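Foro Kudora > Aprendizaje por demostración > Ropa y textiles
Tiempo de lectura: 3 min

Doblar camisetas con pinzas de mano: ¿cama o mesa?

Grornton
Estamos grabando demostraciones de doblado con dos pinzas de mano, una por brazo. El objetivo para mayo son 1000 episodios. Dejo tres capturas de la misma grabación.
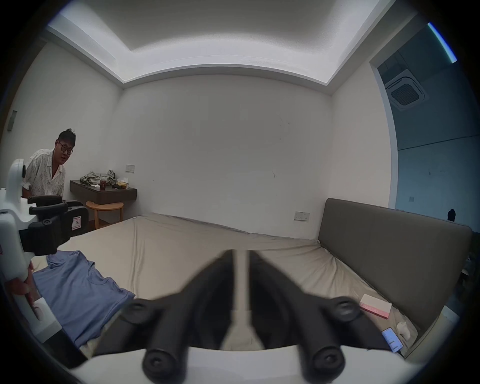
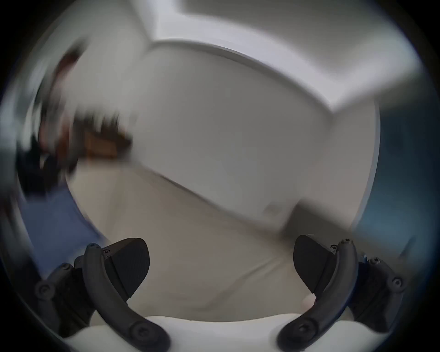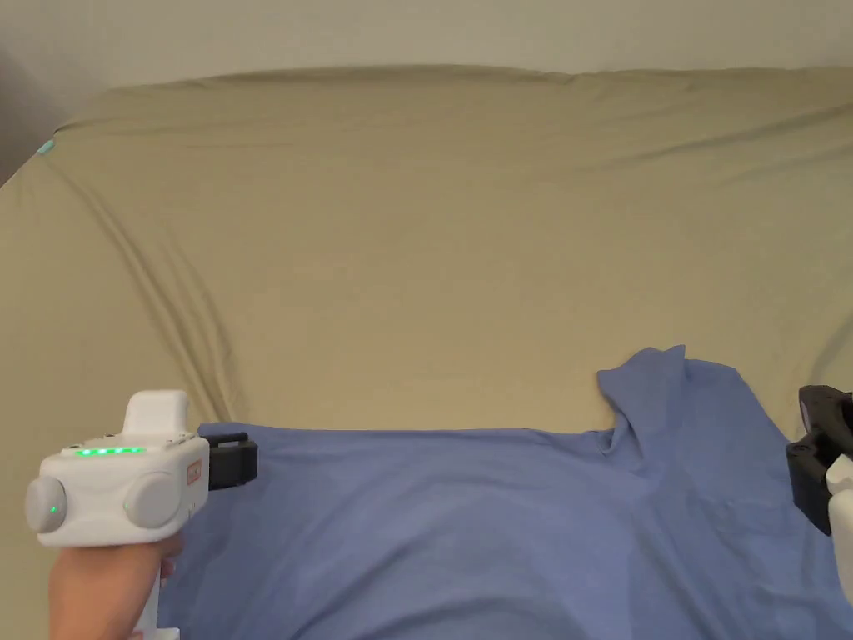
Mi duda es la superficie. El robot final va a doblar en una mesa rígida y nosotros grabamos en un dormitorio. La sábana bajera hace arrugas, en la última captura se ve una diagonal bastante larga, y temo que la política las confunda con pliegues de la camiseta. ¿Alguien ha mezclado las dos cosas?

Mustent
Yo no lo haría. En un colchón la pinza se hunde un poco al agarrar y el operador aprende a apretar hacia abajo. En una mesa eso es un choque.

Finbarr Ó Súilleabháin
No estoy de acuerdo con Mustent. Entrené con 100 episodios en cama y 13 en mesa, y en mesa agarraba bien el borde. Lo que fallaba era la segunda manga. Me preocupa más la segunda captura: con tanto desenfoque, el seguimiento de la pose se pierde. Moved la muñeca más despacio.

Grornton
Ese giro lo hacemos con las pinzas vacías. ¿Lo recorto?

Finbarr Ó Súilleabháin
Si la trayectoria salta, descarta el episodio entero. Recortar te deja el mismo error de pose.

Mustent
En eso sí coincido. Con lo de la mesa, 13 episodios no demuestran nada.

Foley
¿Y teleoperar directamente el robot en su mesa? Es más lento, pero te quitas los dos problemas.

Grornton
Solo tenemos el robot por las mañanas. Probaré con la mitad en mesa y pongo aquí los resultados.

2069 visitas · 8 mensajes · 13 veces compartido

Temas relacionados
Calibrar la apertura de dos pinzas
Toallas: ¿agarrar la esquina o el borde?
Retardo al teleoperar por wifi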